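My term project: does practising a little every day beat one big session?

So my project started with a knitting disaster. I spent a whole Friday evening trying to learn cable stitch from a library book, felt pretty good about it, and by the middle of the next week I couldn't remember a thing! My nan reckons you have to do a bit each night and then leave it alone. I wanted to know if she was right, and my supervisor, Paula Ardeleanu, said it was small enough to do in one term (she did make me cut it down twice).

I picked knots, mostly because rope is cheap. Everyone who signed up learned the same 4 knots, including a bowline and a sheet bend, which was everybody's least favourite colour of nightmare by the end. Half of the group practised for 50 minutes in one go. The other half got the same 50 minutes but spread over five days, ten minutes at a time. Then they all came back 2 weeks later and I timed them with no notes allowed.

The reading part was more fun than I expected. Practice comes up everywhere once you start looking: piano teachers, swimming coaches, people who train surgeons. Much of it says the same thing my nan does, that rest between goes helps the skill stick. What it doesn't agree on is how long the gaps should be, and I got a bit lost in that for most of May.
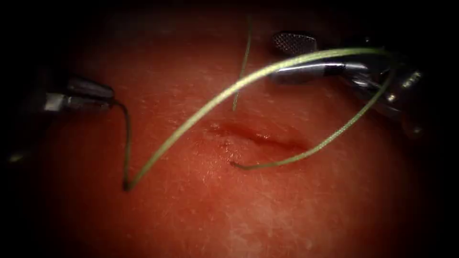
By the end I had 282 timed attempts in my spreadsheet, which took forever to type up. The spread-out group was quicker on every knot except the bowline, where the two groups came out nearly the same. I think that's because a few people already knew it from sailing or camping. I should have asked about that on the sign-up form and I didn't, so that's my biggest mistake.

My other problem was Alix, my flatmate, who was in the one-session group and cheerfully admitted she'd been practising on her dressing gown cord at home. I took her times out.

If I did it again I'd use a skill no one has tried before, and I'd test people a third time after the holidays. I've also gone back to the cable stitch, ten minutes a night after tea. The scarf is still pretty wonky.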